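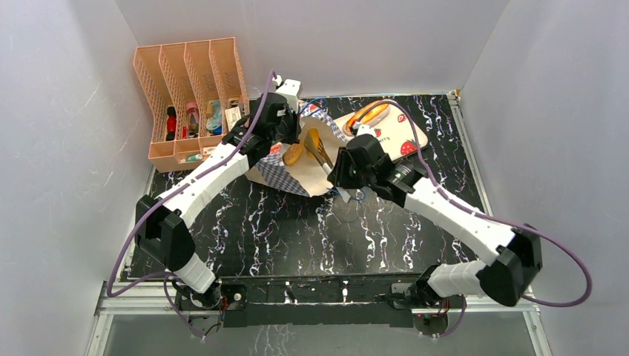 Ticket 3100 – Bathroom organizer, four compartments, pink
Status: waiting for reply
Opened: January 11, 2018

Hello Prurnden support,

I bought the plastic organizer with the woven sides from your shop, together with a basket with a cloth liner. I have two problems and I describe them separately.

Problem 1. The organizer slides when I take out something from the back. I keep it on a smooth table top. The article page says there are 4 rubber feet in the bag. In my bag I found only two.

Problem 2. The liner does not stay over the rim of the basket. I washed it one time at 30 degrees, as on the label, and now it is too short on one side.

What I tried already:
– I put the heavy bottles in the left compartment and the light packets in front. It slides less, but it still slides.
– I put a damp cloth under the organizer. This works for one day, then the cloth moves too.
– I pulled the liner while it was wet and let it dry on the basket. It became a little longer, roughly one finger.

My order is from the Ikthorpe store, receipt number 512.

Reply from support:
Thank you for the clear message. We will send the missing feet. Please clean the bottom with soap and dry it well before you stick them. For the liner, please tell us if the label says Ajayi or Vodideo. The sizes are different.

Reply from customer:
The label says Ajayi. The feet have not come yet – I will write again when I have tried them.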